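Search this site: Enter keywords Go

Print this page | E-mail this page

May 16, 2022 | By Yurii Didenko

Notes for week two: who gets to decide?

Right, so last time we left the town of Mamden arguing over its bus money, and I promised I'd come back to it. The council had 42 members on paper, but the vote that scrapped the evening routes was taken by a planning group of 18 (have a look at the Rekier reading, the second half especially). I'd like you to come ready to say whether that bothers you. It bothers me!

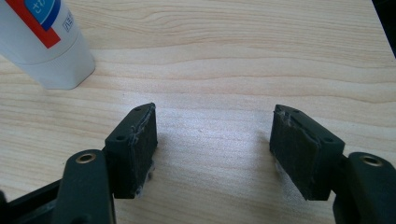

Fig. 2. White tube on a wooden tabletop.

Now, Perron's view is that a small group can speak for a large one so long as it can be thrown out later. Fair enough, but the people on those evening buses were mostly shift workers, and hardly any of them turned up to vote in February. Does a right you're too tired to use still count? I go back and forth on this every year.

For the seminar, read Folden, chapter four, up to page 146, and skip the bit on tax law unless you like that sort of thing. Bring one written question for Ghislain, who's taking the second hour.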